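Iltero Street lunch club is staying put - and there's a new oven coming

22 Jul 2026

Well, I can finally write the piece I've been wanting to write since spring. The lunch club on Iltero Street has got its lease. Four more years, same hall, same wobbly front step, and the rent is going up by a lot less than we'd all feared.

If you've been following along you'll know it was looking grim. The old lease ran out at the end of last winter and the club has been carrying on month to month ever since, with everyone being terribly cheerful about it and then going quiet whenever the post came. I've eaten there on and off for years (the fish pie, mostly, and I won't hear a word against the rhubarb crumble) and I'd never seen the place so jumpy. People were asking each other at the serving hatch whether it was worth buying a raffle ticket for an autumn draw.

The letter came through last week. Dede Amoah, who has run the kitchen for as long as I've been going, read it standing up in the doorway with her coat still on, then went and put the potatoes on. I got there late and missed the whole thing, which I'm still cross about. By the time I arrived there were two tables of people having seconds and somebody had propped the letter up against the teapot.

"I read it twice and then I read the last page again in case there was something nasty at the bottom," Dede told me. "There wasn't. There was a bit about the drains."

The bit about the drains is good news too, by the way. The landlord, Satel, has agreed to sort out the back yard, where the water has been pooling every time it rains and people with sticks and frames have had to go the long way round to the side entrance. That work is down for September and the club will shut for two days while it's done. Dede wants me to say very clearly that it is two days only, and that anyone who relies on the meals will have something brought to them at home. Put your name on the sheet by the door, or ring the hall and leave a message. Speak slowly, the machine cuts you off.

Now, the oven. Some of you gave to the kitchen fund at the spring fair, and some of you bought those tea towels (I have three, I don't know how). The final figure was £1136, and I've been asked to pass on a huge thank you. It goes towards a proper double oven to replace the one that only heats on the left. Dede has been turning trays round halfway through for so long that she does it at home as well, where the oven is perfectly fine. The rest of the money is coming out of the club's savings, and there was a bit of a debate over that, I gather. A few of the regulars wanted the cash kept back in case the lease fell through. Fair enough at the time! But with the letter in hand the argument rather melted away, and the order went in the next morning.

It's a plain white thing, nothing fancy, and it should be fitted while the yard is being dug up, so there's only the one closure to put up with. I think that's sensible. I'd have got it in sooner myself, but then I'm not the one who has to feed people with a fitter lying across the kitchen floor.

What does the oven mean for dinner? More of it, mainly. At the moment the kitchen can do 21 hot meals at a sitting, and if you turn up as number 22 you get soup and a roll and a lot of apology. It's very good soup, but still. Dede reckons she'll be able to take more people comfortably once both shelves are pulling their weight, and there's talk of a second sitting when the weather turns. She wouldn't give me a number and I did try. She says she'll cook on it for a few weeks first and see how it behaves.

The menu is changing a little as well. The Mahama bakery on the corner has offered its unsold bread at the end of each day, so expect bread and butter pudding, and then expect it again. There'll be a meat-free main at every sitting from the autumn, where it's been a bit hit and miss up to now. I asked after the fish pie and was told it is safe. I asked after the crumble and was told to stop asking.

Prices aren't moving before Christmas. After that they'll have another look, and if anything does go up there'll be a notice on the board well ahead. If you can't manage the full price, have a quiet word at the hatch and pay what suits you. It's always worked like that and it's going to go on working like that.

One thing I hadn't realised until I was sat there with my notebook is how far some people come. I'd thought of it as a club for our few streets, but the woman next to me gets the bus in from Harivska Road with a change in the middle, and she's been doing it since her husband died. She told me she could cook for herself perfectly well and didn't want to. I've thought about that a fair bit since. She had the gammon.

They do need a few more pairs of hands, mostly for washing up and for driving meals round during the closure. You don't have to promise every week. If you can drive and you've got a free lunchtime or two, Dede would love to hear from you, and she'll feed you for your trouble. There's also a call out for decent saucepans with lids that fit. Not the ones with the loose handles please, they've got a cupboard full of those already and I've been told to be firm about it.

The raffle is back on too, so those of you who held off can get your tickets at the hatch. First prize is a hamper, second prize is a smaller hamper, and third is a haircut, which I won two years ago and can recommend.

I'll pop back once the oven's in and let you know how the first roast goes. Doors open at noon as usual, and if you want the fish pie I'd get there a bit before.

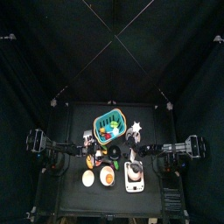 Oh, and I nearly forgot - the hall is after its folding chairs back from the spring fair, so if there are any in your garage, drop them round whenever the lights are on.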